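PRASMONT -- Workers at the Isitz kitchenware plant have begun teaching robots to clear and stack dishes by steering them from a nearby station, the company said on August 30, 2023.

The project, called Tandus, started in June with 2 arms and a handful of line staff. An operator moves a set of hand controls, the robot copies, and every run gets saved. After 300 runs of one task the arm is given a try at it alone.

"You dont write any code, you just do it over and over till it's boring," said Concetta Zuccaro, who runs the training shift. Bowls are the hard part, she said. Too much squeeze and they tip -- too little and they slide.

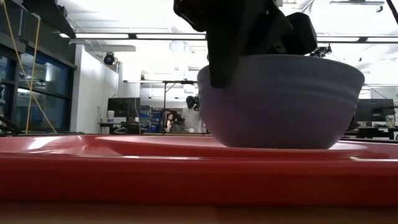 A robot gripper at a bowl on a red tray in the Tandus workspace.

Operators work in blocks of 29 minutes, then swap. Bad runs are kept too, but marked, so the software can tell them from the good ones.

Mirko Rinaldi, an engineer on the project, said plates went quicker than expected. Cups with handles have been put off untill later in the year.

Nine staff have trained as operators so far. Isitz said no jobs on the line will be cut during the trial. De Luca, a catering firm that buys from the plant, has asked to see a demo. No date for that yet.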